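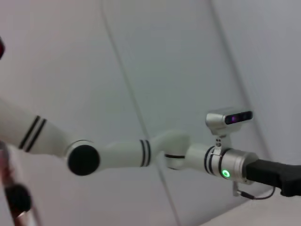 Prakash Rodrigues wrote in to say he skipped this section and had to redo his whole camera setup, so please give it ten minutes before you run anything!

Home | Olik Kit | Setup | Downloads | Forum

Section 3: Camera and cable check

I do these with the arm powered down and the gripper already bolted on.

1. Seat the depth camera on its bracket and put in both screws by hand. Snug them up with the small hex key - don't lean on it.
2. Clip the cable at the wrist and leave some slack in it. I like a loop big enough to get three fingers through.
3. Power up and wait for the status ring to turn green.
4. Open the Olik app, pick Camera, then Check View. Let it grab 100 test shots (I go make coffee).
5. Turn the wrist slowly, all the way one way and then the other, and watch that loop.

CAUTION: Keep your hands clear during step 5. If the cable pulls tight, hit stop and add slack.

Note: If the picture looks hazy, wipe the sensor window with a dry lens cloth and run step 4 again.

Filed under: Olik Kit, Cameras, Getting Started

Contact Grutholm Support | © 2024 Grutholm | Back to top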